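4.2 The glass under the spout

We had expected the grinder to be the part of the coffee corner that people talked about. In the interviews it was the glass. Of the 35 people who kept a diary for us, almost all wrote about what they put under the spout long before they wrote about taste, and many of them did so with real feeling. We were delighted by this, as the vessel gets very little space in earlier work on shared kitchens, where it tends to be folded in with "crockery" and left there.

The corner itself was simple. A grinder with a tall dark hopper stood on a white table, over a steel tray with a slotted grate, and the ground coffee dropped into whatever was set on the grate. Fluted clear glasses were offered from February onwards, alongside the steel cups that the Lachance site had always used. The change was meant as a small one. Within 10 mornings the diaries were full of it. People wrote that they could stop when the coffee reached a certain rib or a certain height, and that they no longer reached for the scale for a single serving (Figure 3).

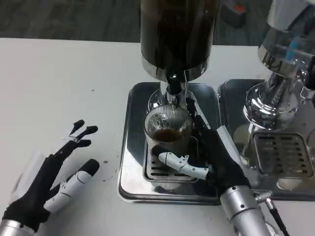

Figure 3. Ground coffee in a ribbed glass on the grate.

Diane Petrenko objected, in her comments on the first draft, that a level seen through glass is a poor stand-in for weight, and that a coarse grind will sit higher than a fine one even when the dose is the same. She also wondered whether the people at Ninel, who changed their setting far more often than the others, would have judged by eye at all if the scale had been nearer.

The point is a good one and we went back to the diaries with it in mind. At Ninel the grind setting was indeed moved a good deal, and 9 of the entries from there mention a cup that "looked right" and brewed thin. Even so, the writers went on using the glass. What they seemed to value was being able to see the coffee arrive - the small heap, the slope to one side, the tap on the grate to level it. One called it the nicest five seconds of the morning. These are pleasures of looking, and we think they deserve a place next to accuracy in any account of how people make coffee at work.

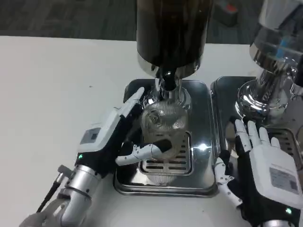
The tray drew a second group of remarks. Stray grounds fall through a slotted grate and are out of sight until somebody lifts it, and the three sites had very different habits here. At Lachance the grate was lifted and brushed at the end of each day. At Flomix it was done when the coffee began to smell stale, which in one memorable entry was "Tuesday's problem, found much later". A raised rim keeps the mess in one place, and several writers were fond of it for exactly that reason. We return to cleaning in Section 5, where the diaries are set beside the weekly checks.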